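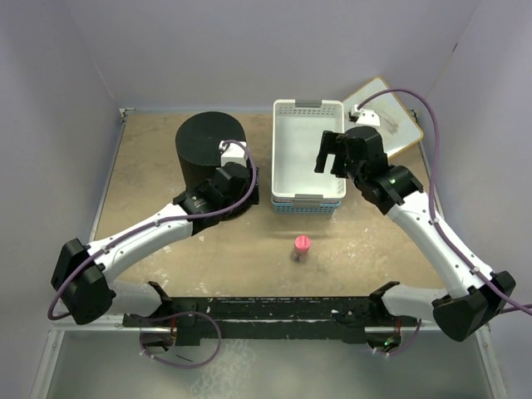
## 桌子上的白印子是怎么来的

浅棕色的桌面用久了，常常会出现一块块发白的印子。它们有好几种来历，擦之前要先认一认。

### 水留下的印子

自来水看起来很干净，里面却溶着一点点矿物质，比如钙和镁。水滴在桌上晾干，水变成水蒸气跑进空气里，矿物质跑不掉，就留了下来。烧水壶里的白色水垢也是这样来的。

### 磨出来的印子

许多桌面的表层很薄。杯底、尺子、书包扣来回蹭，表层就会出现很多细小的划痕。光滑的表面把光整齐地反射出去，有划痕的地方会让光朝各个方向散开，我们看上去就觉得发白。这叫“漫反射”。磨砂玻璃发白，也是这个道理。

### 粉末和胶水

粉笔灰、橡皮屑和干掉的白胶也会留下白印。粉末只是落在表面，胶水会粘在上面，要用温水泡软才能擦掉。

### 自己试一试

准备 3 个深色的旧盘子，再准备自来水、盐水和纯净水。

1. 每个盘子里滴 4 滴水，一种水用一个盘子。
2. 在盘子旁边贴上纸条，写清是哪种水。
3. 放在窗边，等水全部干掉。
4. 比一比哪个盘子上的印子最明显。

盐水的盘子上会有小小的盐粒，用放大镜看，有些是方形的。纯净水几乎不留印子。

### 怎么擦

先用干布擦，擦不掉再用湿布。水垢可以请大人帮忙，用一点白醋试试，不过大理石桌面不能用醋，醋会腐蚀它。磨出来的划痕是擦不掉的，用力擦还会让划痕变多。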